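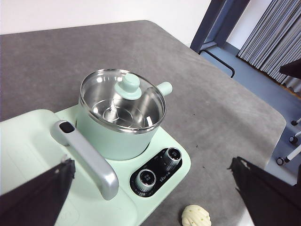

Every few months somebody passes around a new kitchen trick for cleaning old game cartridges, and most of them should have stayed in the kitchen. I've tried more of these than I'd like to admit, on my own games and on a box of beaters I bought for the purpose. The one making the rounds now says to put the empty plastic shells in hot water "until the grime floats off." An electric pot with a glass lid, like the mint-green one here, sounds handy for it because you can see in without lifting anything. What you can't see through a lid is a shell starting to warp. Use lukewarm water from the tap, a drop of dish soap and an old toothbrush, and leave the pot for oatmeal. The circuit board comes out first, obviously, and stays out until the shell is bone dry. Overnight is fine. The label does not go in the water at all, so if your shell still has one you want to keep, you are wiping around it with a damp cloth and being patient.

Print this page | E-mail this page

Blowing on the contacts

Don't. I know it worked when you were nine. What worked was pulling the cartridge out and pushing it back in, which scrapes a little crud off the pins and gives you a second chance at a decent connection. The breath adds moisture and whatever you had for lunch. I got a letter from Jovita Carrillo saying she has blown on hers for decades with no harm done. Maybe so. I'd still like to look at her pins.

Use rubbing alcohol, the strongest the drugstore sells, on a cotton swab. Rub along the contacts, turn the swab over when it goes gray, get a fresh one and do it again until one comes away clean. Let it air out for a few minutes before you plug it in. That fixes most dead games, and it costs next to nothing, so do it before you read any further.

Pencil erasers

This one has some truth in it. A plain pink or white eraser will take off tarnish that alcohol won't. It will also take off plating if you lean on it, and plating does not come back. Light strokes, in one direction, then brush off the crumbs and finish with alcohol. I've seen people recommend sandpaper, and one man who swore by 600 grit "because it's basically polish." It is sandpaper. Those contacts have a very thin coat of gold on them and you'd be through it before you finished your coffee.

Metal polish has the same trouble. It makes things shiny, and it leaves a film in the corners that you then have to get out with more alcohol. If a game is truly dead and you were about to throw it away, fine, go ahead and try. I wouldn't start there.

Whitening yellow plastic

Here I expect mail. The usual recipe is hair-bleaching cream, plastic wrap and a sunny window for 24 hours, and the photos always look wonderful because people take them the same afternoon. Come back next March. Two of the consoles I did have gone yellow again, and one of them has pale swirls where the cream was thicker, which I now get to look at every time I sit down to play. Shahram Tehrani uses a tub of liquid peroxide so that the whole shell is covered evenly, and his do look better than mine. He also wears gloves and goggles, and he keeps the tub where no child or dog can get near it. If you do this at all, do it his way.

My own advice is to leave the yellow alone. The console doesn't play any better white. A wipe with a soft damp cloth takes off the part that was only dirt, and you may be surprised how much of it was.

Baking a dead board in the oven

The theory is that the heat melts cracked solder joints back together. Home ovens swing all over the place, and old boards have parts on them that hate being cooked. When it does seem to work, it tends to work for a week. You've also now warmed up old flux and plastic in the place where you make dinner. I would not eat a biscuit out of that oven. If a joint is cracked, somebody with a soldering iron and decent eyesight can fix that one joint in a minute or two.

The bag of rice

A controller gets a soda spilled on it and somebody always says rice. Rice does very little that open air wouldn't do, and it leaves dust, plus the odd grain wedged under the D-pad. Soda is mostly a sugar problem anyway, and drying it just gives you dry sugar. Open the controller up, take out the rubber pads and rinse them, wipe the board with alcohol, and put it back together when there's no smell left – the screws go in a saucer, please, not on the carpet.

Working where you eat

Most of us do this at a kitchen counter or the dining table, me included. Clear off one end. Put down a towel with no loose threads, because the tiny springs in a controller will roll and a towel stops them. Keep alcohol away from anything hot, and switch appliances off at the wall before you uncap the bottle. Bread crumbs get into a cartridge slot far more easily than they come out, so breakfast goes first and repairs come after the table is wiped.
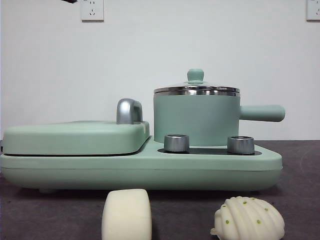 Save batteries

Plenty of old adventure and sports games keep your saved progress alive with a small coin battery. When it dies, the save goes, and there is no trick that brings it back. Freezing the cartridge does nothing. Neither does "waking up" the battery by leaving the console on all night, whatever Babak Abbasi's cousin says.

Swapping the battery is a fair beginner's soldering job. Buy one with metal tabs already attached. Please don't tape a plain one in, which holds for a while and then lets go in the middle of a season. Check plus and minus twice. The old save will almost certainly be lost when you do it, so if it matters to you, find somebody with a cartridge reader who can copy it off first.

Sticker glue

Old rental stickers are the one place where I'll give the kitchen some credit. A dab of plain cooking oil, left for ten minutes or so, softens most glue and won't hurt the plastic. Wash it off with soap. Keep it off the real label, since oil soaks into paper and leaves a dark patch for good. Hair dryers work too, on low, and kept moving. Nail polish remover will melt a nice thumbprint into the shell – mine is on the back of a racing game, where I can't see it.

Home | Tips | Repairs | Letters | Back to top

Related tips
Is compressed air worth the money?
Storing cartridges in a damp basement
Sticky buttons: what to try first
Cheap power adapters and why I stopped buying them
Getting smoke smell out of a console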